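Jallorier Shape Pairs: README

Hi! This folder is my little collection of notes and photos on sorting small plastic blocks by color. I started it in November because my print files were a mess, and it sort of grew. There are 1436 photos in it now (I know, I know).

Files are named by color first, then shape. If you only want the labels, grab labels.csv and skip the rest. 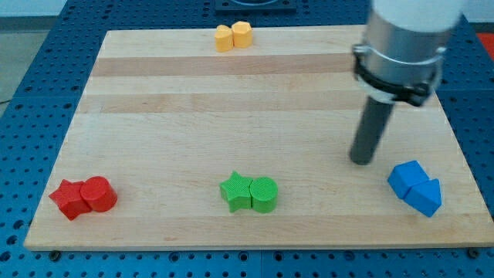 My one rule for pairing is that color wins and shape doesn't matter. Two blocks that match in color go side by side, touching, with open board between them and the next pair. So a red star gets a red cylinder, and a blue cube can sit with a blue triangular prism, no problem! Yellow is the one I mislabel most, so please double-check me there.

Still to do: fix the duplicate names in folder 6, and add more purple.

Last updated December 13, 2021

Related
Wultico Block Notes
Coppens Color Labels
Trimerari Print Settings

This site uses cookies. OK | Learn more
© Jallorier | Contact | Back to top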